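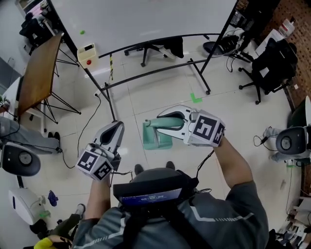
October, handheld gripper notes, second set

Aim for this block: find out whether moving the demonstrations off the table and out into the open floor costs us anything in pose quality. The table set from last time is our baseline. Same grippers, same marker cubes, same calibration file. Only the working volume changes.

Target is 500 demos, split by object. We stopped at 400 usable. The rest either lost a cube for too long or had a bad start stamp, and I'd sooner throw them out now than argue about them at training time.

**Tracking**

Cube pose is solved from whichever faces are visible, then smoothed. On the table the wrist hardly rolls, so the same faces stay in view for most of the episode. On the floor people reach further and turn the hand over more. Dropouts come in short bursts at full stretch, mostly when the forearm is nearly in line with the view and the handle is tipped back.

Bhavana's first thought was lighting. She re-ran a batch with the exposure shortened and the bursts stayed where they were, so we are treating it as geometry. When only one face is visible the solution can flip between two poses, and the smoother then drags the good samples either side towards the wrong one. Switching the smoother off for single-face stretches and filling the gap afterwards gave much cleaner wrist paths. Rotation improved more than position.

Change made in the Timlow branch:

- reject any single-face solution that turns the wrist faster than the limit in the config
- fill short gaps only, and mark the filled samples
- drop the episode if a gap overlaps a grasp or a release

The last one is strict. Anoma thinks it is too strict and that a gap during a slow release does no harm. She may be right, but we have no measurement for it yet. Left strict for this set.

**Clocks**

Two episodes from the early batch had the left and right streams out of step. Both were recorded straight after a restart of the recorder, before the clocks had settled. Start-up procedure now has a wait in it, and the operator closes both grippers together at the beginning of each episode so we can line up the finger widths if the stamps disagree. Cheap check, keep it.

**Operators**

The cables change how people move. With a lead behind the hand, most operators shorten the reach without being asked and step in closer instead. This shows up in the data as a forward shift of the whole body early in the episode - the policy will copy that if we let it. For now we express the actions relative to each gripper's own pose, which takes most of it out. The relative pose between left and right is kept as a separate input.

Also noticed that people get faster over a session. Median episode length falls steadily up to the first break, then jumps back. Shuffle by session when making the validation split, not by episode, or the numbers will flatter us.

**Training**

First policy from the 400 is running on the Biltwood machine. Config is the same as the baseline apart from the data path. No result worth writing down until it finishes.

**To do**

- Anoma: hand-label a small batch of slow releases with gaps, compare against the filled path
- Bhavana: try a larger cube on the right handle, check the added weight doesn't bother anyone
- me: write the validation split by session, re-score the table baseline with it
- order longer leads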